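Recording pick-and-place demos in simulation without losing the will to live

Posted April 29, 2026

This page covers collecting demonstrations in Norbridge with the Odix recorder, for people who already have both installed and are wondering why their policy behaves like a toddler with oven gloves on. Mine did too. In March I threw away a whole set and started again, and these are the notes from the second go.

1. Build a dull scene. One counter, one arm, a few objects of different sizes. I use a Franka with the parallel gripper, and things like bread, an apple and a bottle. Resist the urge to furnish a kitchen.

2. Set the recorder to 30 frames a second and save joint positions along with the gripper state. Check that the gripper state is being saved. Check again.

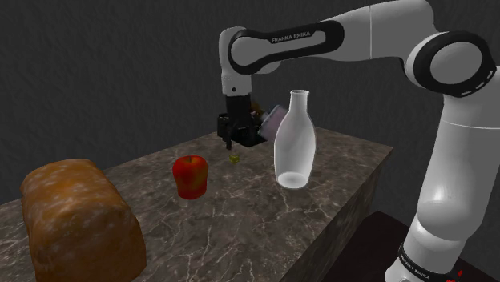 3. Write the instruction before you drive the arm. "Pick up the bottle" is fine. "Do the bottle thing" was in my first set 11 times and taught the model precisely what you'd expect.

4. Move at a steady pace. If you stop to think in mid-air, the policy will learn to stop and think in mid-air, minus the thinking.

5. Shuffle the objects between episodes. I nudge everything by hand for the first 3 runs, then let the Usuga script place them. It sometimes puts one half inside another, so look before you press record.

6. Lift, hold for 2 seconds, then finish the episode. Cutting at the moment of contact leaves you with a robot that is very good at touching things. 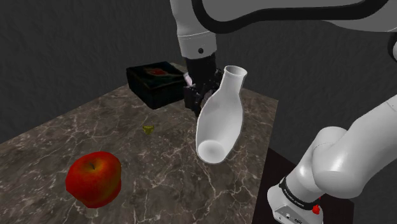
Should I keep the failed grasps?

Keep them, but in a separate folder with a failure label. Votia can filter on that label when you export, and they come in handy later if you want to train something to spot a bad grip. Mixed in with the good episodes, they just teach dropping.

7. Export, then replay a handful of episodes from the exported file. The viewer inside the recorder is an optimist and will happily play episodes that never made it to disk.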